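Modul Haushalt und Arbeitsorganisation, Foltine
Skript zu Sitzung 21: Küchenhelfer ordnen

In der Ratgeberliteratur heißt es gern, ein aufgeräumter Arbeitsplatz spare Zeit. Belege dafür sind dünn. Die Campbell-Liste, mit der wir seit Januar arbeiten, nennt 30 Regeln und begründet davon kaum eine. Prüfen wir also die einfachste: »Jedes Werkzeug hängt.«
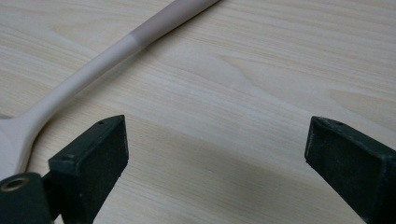 Flach abgelegte Löffel und Wender brauchen Platz, das stimmt. Ob sie deshalb »verloren« sind, wie Campbell schreibt, darf man bezweifeln. Auf einer freien Tischplatte findet jeder einen Löffel. Das Argument trägt erst, wenn daneben geschnitten und gerührt wird. Auch die Hygiene wird oft angeführt – meist ohne zu sagen, wie der Tisch vorher gereinigt wurde.

Zum Ständer: Mehr Arme bedeuten nicht automatisch mehr nutzbare Plätze. Breite Köpfe kommen sich in die Quere, lange Stiele ebenso. Wer nur eine Seite behängt, sollte auf die Standfestigkeit achten. Der Anbieter Vimley verspricht hier einiges, wir messen lieber nach.

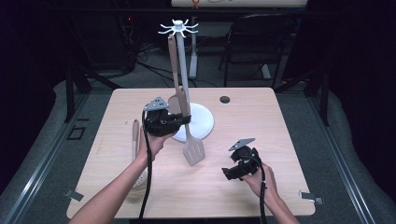
Abb. 2: Ständer mit acht Armen, behängt mit Holzspatel und grauem Schlitzwender; links auf dem Tisch ein weiterer Helfer mit weißem, geschlitztem Kopf.

Aufgaben
Hängen Sie Ihre eigenen Küchenhelfer in zwei verschiedenen Reihenfolgen auf. Notieren Sie, welche Teile sich berühren.
Welche Helfer würden Sie lieber liegen lassen? Begründen Sie ohne Rückgriff auf die Liste.
Abgabe im Kursordner 3852.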